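Notebook, sim bench, Sunday afternoon

Trallden walk-and-reach runs failed again overnight. 181 episodes queued, 40 ended with the protective stop. Same signature in all 40: the floor estimator reports a drop ahead of the feet, the planner refuses the next step, the watchdog times out, arms freeze where they are. There is no drop. The floor is one flat plane in the collision mesh. I checked that first.

Went through the head camera renders for the stopped episodes. My guess is the floor material. We switched to the glossy green one in November and the first failures are in the batch after that. Bright reflection in the view, washed-out patch under it, and the depth net puts a hole there. Raíssa Lacerda thinks the dark creases in the texture matter more than the glare. Could be both.

Tried so far:
Roughness up, same seed (1,632). Ran to the end without a stop.
Roughness back down, lights dimmed. Stopped at step 2,583.
Old matte floor, same seed. No stop.

One seed proves very little. Raíssa is setting up a run with the creases flattened and the gloss left alone, which should separate the two.

The part I like less: when the stop fires, the hands hold position but the base controller stays live. In sim it costs us an episode. On Miranda it would mean a robot balancing with its arms out and no planner. Do not load this build on hardware until the stop path is fixed. I've told Stodbridge the same — they pulled the build on Friday's branch and need to roll back.

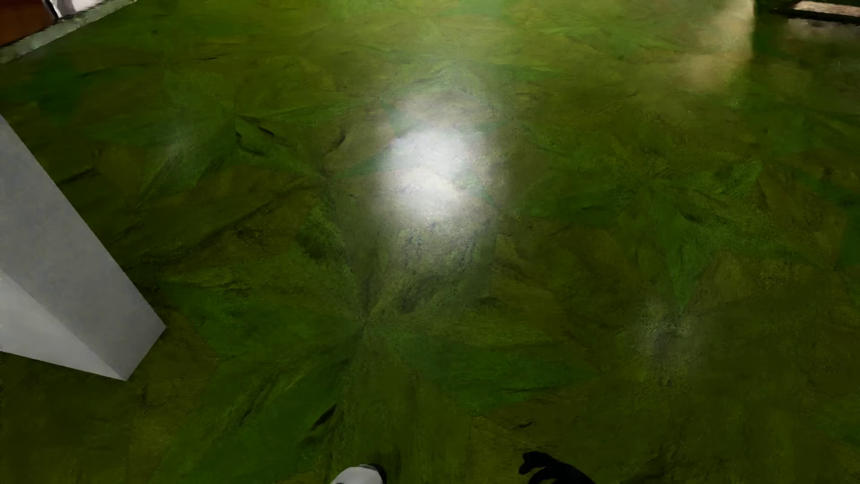
2 min read

Head view from one of the stopped runs, glare and creases both in it, one hand at the bottom. Raíssa has the seed list. Logs are in the Wukov folder, not the shared one.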